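Handling guideline, draft 2: labelled items in simulated scenes
Forum: Standards and Good Practice
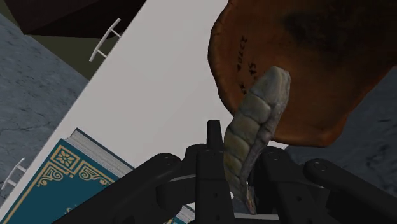
Simulated view with gripper, segmented object and marked item, clause 4 discussion.

mskjelbred wrote:
Members are invited to comment on clause 4 of the draft. It states that any object bearing a handwritten mark shall be treated as a catalogued specimen, and that no part of the gripper or of a held object may touch the mark. The render attached to this post is offered for reference. The writing on the orange-brown item lies close to the tip of the segmented object. Comments close on 2019-11-22.
Märta Skjelbred, Tomia

poltaner_qa wrote:
We support the clause in principle but cannot apply it as worded. "Touch" is not measurable from a single view. Our proposal is a minimum clearance taken from the simulator's contact log, with the view kept as supporting evidence only.

a.javier wrote:
I disagree with the premise. A mark in a simulated scene is a texture. It cannot be smudged, and a run should not be failed for it. Of the 1662 runs Nosent submitted in July, 204 would be rejected under clause 4, most of them otherwise sound.
Alfredo Javier

mskjelbred wrote:
The figure is noted. The purpose of the clause is that habits accepted in simulation are carried over to real collections — where the ink is real. I would be willing to record such runs as "reservation" in place of "fail".

piatek_lab wrote:
Piątek would accept a reservation. May I also ask that clause 4 cover legibility? I read "SA" and possibly "2370A" on the item, and would not wish to sign a record on that basis. The identifier should come from the scene file.

poltaner_qa wrote:
Agreed on the identifier. We would add that books and similar items in the working area be listed in the same record, whether or not the task concerns them.

a.javier wrote:
That is a separate matter and belongs under clause 6. I withdraw my objection to clause 4 if "fail" is removed. I do not withdraw it on clearance until a value is proposed.

mskjelbred wrote:
"Fail" will be removed in draft 3. Poltaner is asked to propose a clearance value in this thread.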